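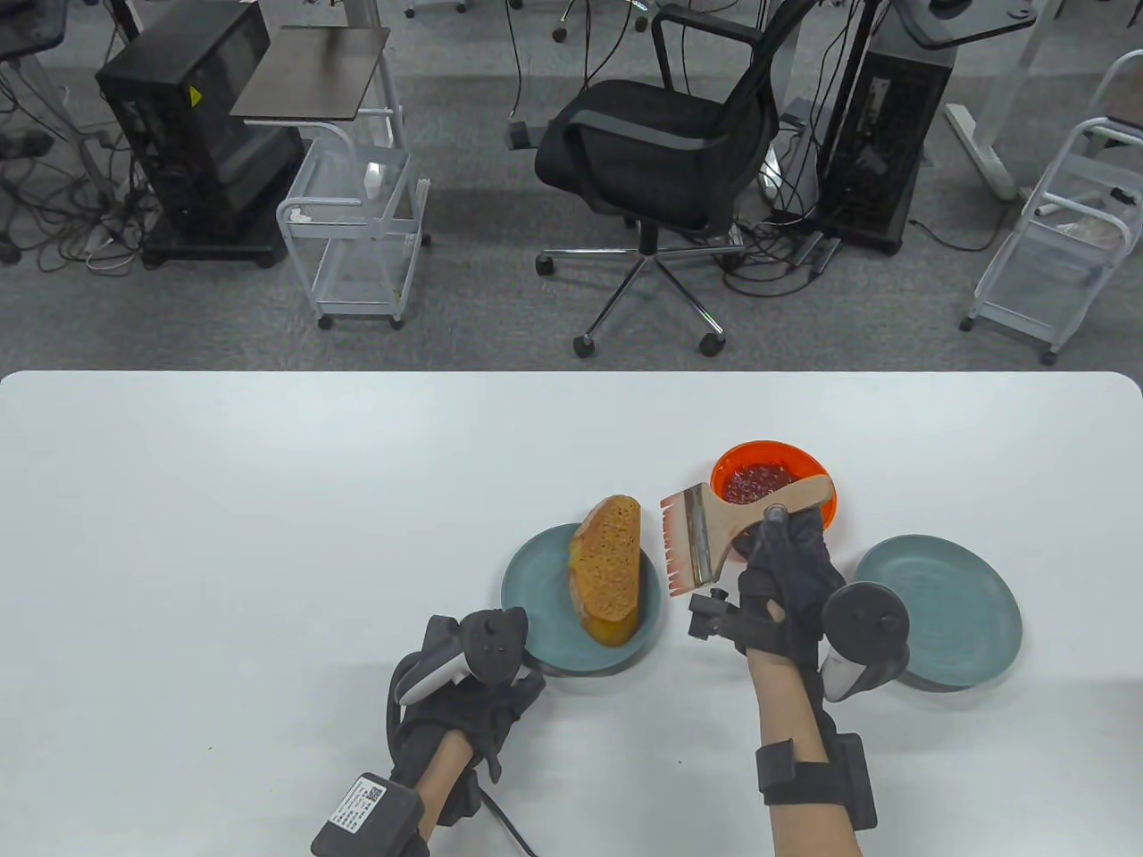
One reply to our last item on the training room said that if brushing sauce on bread is such unskilled work, it's odd how much gear has to be strapped to a person before a machine can learn it. The same reply went on to ask what the pay grade is for being copied, and whether anyone in the front office had thought to set one before the cables were run.

They hadn't. We asked, and the answer we got was that room work is "a temporary assignment at existing grade." That is the same answer given for covering the dish room, moving pallets when the dock is short, and standing at the door for the open day. A person on temporary assignment keeps their own rate, keeps their own start time, and goes back to their own line when it ends. What the person has left behind in the room when they go back isn't covered by any paragraph we could find.

For those on nights who haven't been through there: Varkby has people from the Darnley kitchens doing ordinary finishing work over and over, so that the movements can be recorded and used to train the Kastico arms planned for the finishing line. Some of it is done with controllers fixed to the hands. Some of it is done with a gripper you hold and work yourself, with a camera on it. You plate, you brush, you move the item, you put it back, you start again. The food is food and the sauce is sauce. You'd recognize all of it except the pace, which is slow, and the floor, which is carpet.

The carpet has come up more than you'd expect. Anyone who has worked finishing knows that half the job is where your feet are. You're on a hard floor that gets slick, you're turning between the rack and the belt, someone behind you is calling for trays. In the room you stand at one clean table with two plates and a bowl. If the arms learn from that, what they'll know is how to sauce one slice at one table with all the time in the world. We put this to the project side and were told that "variation will be introduced in a later phase." We would like to see the later phase written down with a month next to it.

Now the numbers, since the project board by the canteen has been showing them in large type. In April the room logged 1041 recorded runs. Of those, 57 were thrown out. The board calls this a quality rate and puts a green circle beside it. Members who did the runs describe it differently. A run gets thrown out if the tracking drops, if the brush slips, if you scratch your nose in the middle, or if whoever is reviewing decides the motion "isn't clean." Several people said the runs marked not clean were the ones where they had done it the way they do on the line: wiping the brush once on the rim of the bowl, then a quick second pass at the edges where the first always misses. The clean version skips the second pass. So the arm is being taught by experienced finishers who have been asked to leave out the thing that makes them experienced.

You can decide for yourself whether that matters. Quality on the line certainly thinks it matters, because a dry corner is a reject when one of us leaves it.

The target is 100 runs a shift per person. It was introduced as a guide. By the second week it was being read out at handover, and by the third it was on the same sheet as breaks. We've seen guides grow up into quotas before, on the old Stergiou ovens, and it went the same way then: first it helps with planning, then it helps with conversations. 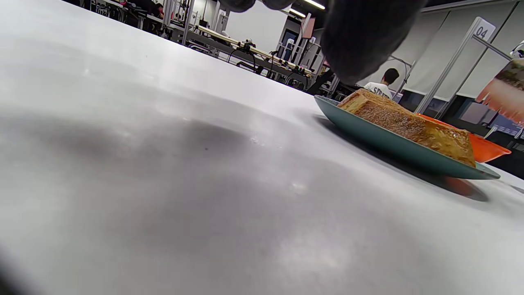
**Finishing & Plating, Darnley Kitchens**

What changes for people in this department is the part the board doesn't cover, so we'll set down what we've been told and what we think of it.

We've been told no jobs will be lost. The wording was "no positions are being removed as a result of this project." It's worth reading that twice. It says positions, it says removed, and it says as a result of this project. It doesn't say that a position will be filled when somebody leaves. Finishing has had two vacancies open since winter and neither has been posted. When we asked, we were told they are "on hold pending the outcome of the trial." So the trial has already changed staffing, before an arm has touched a tray on the line, and the people it has changed it for are the ones covering the gap.

We've been told the arms will take the repetitive work and leave us the interesting work. Fine. Which work is that? The custards are delicate, and a person who can lift one onto a plate without marking the side is good at something. Saucing evenly at speed is also a skill, and plenty of people here like doing it. If you remove the brushing and the plating from finishing, what remains is loading racks, clearing jams, and cleaning down. Those jobs are needed, and they are heavier. We have members with bad shoulders who moved to finishing on medical advice. They'd like to know which interesting work they are going to be doing.

We've been told that those who help train the system will be "first in line" for the new operator roles. There are 11 of us on the room rota. How many operator roles there will be has not been said. The grade has not been said. Whether nights will have any at all has not been said, and nights were given two slots on the rota and had one taken back when the schedule moved.

We've also been told the recordings don't identify anyone. We asked to see what is kept and were shown a sheet of paper that says the recordings don't identify anyone. The hand gripper's camera sees more than the plate. It sees past the table to whoever happens to be standing or sitting in the room at the time, and they may not even be on the rota. Our request, which is not a big one, is for a plain page saying what is stored, where, for how long, who at Kastico can look at it, and whether it can ever be used in a discussion about a person's performance. The first four could be answered in an afternoon. It's the last one that keeps getting sent back up.

A few practical things have come in from people doing the sessions, and these we think can be fixed now:

- The controllers get heavy. It's a small weight, but it's on the back of the hand or held in it, and after an hour you feel it in the wrist. The rota has people in for two hours before a break. We've asked for one.
- Gloves need to come in more than one size.
- The cables on the floor need covering wherever people walk. If they were like that on the line the area would be shut.
- Anyone with a wrist or shoulder restriction should not be on the rota until occupational health has looked at the equipment. This was agreed in a meeting and then a restricted member was rostered anyway. It was put down to the scheduling software.
- Standing at the table should be optional for tasks that can be done seated.

On the other side of it, and we did ask around for the other side: some people like the room. It's quiet. It's warm in the mornings, and you can hear yourself think. A couple of the younger members said they found it interesting to watch how the thing picks up a movement, and that the engineers explain what they're doing if you ask. One said it was the first time in three years that anybody had looked closely at how finishing is done and taken notes. We don't doubt any of that. It would be nice if the notes could be taken for our benefit as well, for instance for the training of new starters, who still get half a shift next to somebody busy and a laminated card.

As for whether it'll work, we don't know, and we'd be wary of anyone who says they do. The demonstration for the managers' visit was one plate and a lot of waiting. It may get better quickly. It may go the way of the tray sorter, which is still under its cover next to the cold store and was also going to free us up for interesting work. Either way the decisions about vacancies, grades and targets are being made now, on the assumption that it will, and the department is entitled to be in on them.

What we've asked for in writing:

1. The two finishing vacancies posted, trial or no trial.
2. A room rate for anyone recording, paid back to the first session.
3. The 100 figure taken off the handover sheet.
4. Discarded runs explained to the person who did them, and line technique accepted as valid.
5. The plain page on recordings.
6. The number and grade of operator roles before any arm goes on the line.

Item 3 got a verbal yes, and the figure was still on the sheet at 6 a.m. the next morning. Item 2 is "under review." There has been no reply to the rest.

If you're on the rota and you're asked to redo a run because it wasn't clean, make a note of what you did and drop it in the box by the lockers. You don't need to put your name on it. We had a good handful after the last issue and the bit about the second pass came straight out of them. Night shift notes are especially wanted, and the box now has a lid that closes.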